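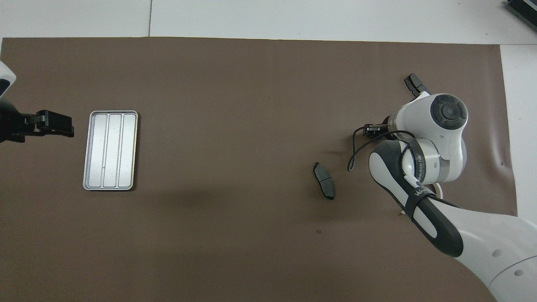 Brake pad station, overhead view: three-compartment tray at left, one pad on the mat.

Home Questions Tags Unanswered Ask

Two-arm pad sorting demo: what cycle time can I promise visitors?

We have an open day at the Falosholm shop in December and I've been asked to run the brake pad cell as a live demonstration. Two arms, one on each side of a table with a brown mat. Pads go into an aluminum tray with three long compartments. One arm has a black two-finger gripper and handles the tray side. The other is a collaborative arm with a parallel gripper and does the pad picking.

In dry runs the pick and place takes 39 seconds per pad. Visitors will come through in groups and each group gets a few minutes at the table. Questions:

Is 39 seconds too slow to show? I can raise the speed limit but then the pad sometimes rotates in the fingers on the lift.

Does the mat matter? Ours has a few creases toward one side and I don't know if they affect the pick height.

Pads are set down by hand at whatever angle they land. Should I fix the angle for the day?

asked by Hòa Quách

2 answers

Leave the speed where it is. A visitor will watch one slow cycle without complaint, and a dropped pad stops the cell until someone clears it. We ran a similar table at Lemieux with a cycle a little longer than yours and the groups stayed for it.

Rotation on the lift is usually grip position. A brake pad is heavier on the backing plate side, so if you close on the geometric center of the outline you can be off the center of mass by a few millimeters. Weigh it out with a straightedge: balance the pad on the edge, mark the line, teach the grasp to that line. Then slow down only the first 200 mm/s of the lift -- sorry, I mean cap the first part of the lift at 200 mm/s and let the transfer run at whatever you have now. Check the pad faces for dust too. Friction material sheds and the finger pads get slick.

For the mat, tape the edges down and measure the height at a handful of points with the gripper closed. If the spread is under 2 mm you can ignore it for a part this thick. Over that, keep the pads in the flat area or replace the mat. Creases do not come out by pressing with your hand, they come back in an hour.

I would not fix the angle. If the vision handles it, a pad lying diagonally is the part people ask about. Do restrict it to friction side up unless you have tested both.

Put the stop button on the visitor side of the table and have one person assigned to it. Also dress the loop in the sensor cable before the first group. A loop that clears the arm in your ten test poses can catch in the eleventh.

answered by Vicente Núñez

Comment: The balance line was off from my taught point by almost 3 mm. Retaught, no rotation so far at the old speed. Have not tried faster. -- Hòa Quách

Just play a video of it on a screen next to the table and run the real one twice. Ours at Jesard faulted in front of the plant manager and that was the end of the demo. Don't know about mats.

answered by Lorena Ojeda

Comment: A video is fine as a backup but it should be labeled with the playback speed. People do ask. -- Vicente Núñez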